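Kerard clip-on desk lamp: three months in

Reviewed by Leobardo Lozano, 16 December 2023

I bought the Kerard in September to replace an old Anglepoise copy whose springs had gone. It cost more than I wanted to pay for a lamp with a clamp, and the cheaper Zesum was on the same page with nearly the same specification. I ended up with both, as my colleague Do-yoon Nam had a Zesum he was willing to lend me for a fortnight.

What you get

The lamp head, two arm sections, a screw clamp and a plug with a fixed lead. There is no switch on the lead. Power and dimming are both on the head, worked by a single touch pad. The manual is one folded sheet and the drawings are too small, but there is only one way the parts go together.

The clamp opens wide enough for my desk, which has a thick front rail. The Zesum clamp would not go over the rail and had to be fixed at the side.

Light

Kerard gives the output as 1052 lumens at full power. I have no meter and can't check it. At full power it is too bright for reading and about right for fine work. I keep it at the second step from the bottom in the evening.

The colour is fixed at 4000 K, a neutral white. If you like a warm lamp you will not like this one. I do soldering, model repairs and some drawing, and I prefer neutral because brown and red wires are easier to tell apart. The Zesum can be switched between warm and cool but looks slightly green on the cool setting.

Glare is the weak point. The diffuser is shallow, and anything shiny under it picks up a hard line of light. Gloss paint and polished covers are the worst. Matt black parts are no trouble, and screw heads stay easy to find. Turning the head a few degrees away from you helps.

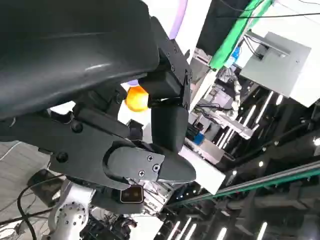
Arm and joints

The joints are stiff when new and have eased a little. So far the head stays where I put it, even stretched right out. Each joint has a thumbscrew, and the lower one needs a quarter turn every couple of weeks. The Zesum drooped on the second day and Do-yoon says his always has.

The lead runs outside the arm in three plastic clips. One clip has already snapped. I wrote to Kerard for a spare and had two in the post within the week, no charge.

Heat and noise

The top of the head gets warm after an hour but can still be touched. There is a faint hum on the lowest setting, which I only hear with the radio off.

Verdict

Good arm, good clamp, plain neutral light. Poor clips and too much glare on shiny work. I would buy it again for a workbench. For a bedside or a living room, look at something warmer.

Score: 4 out of 5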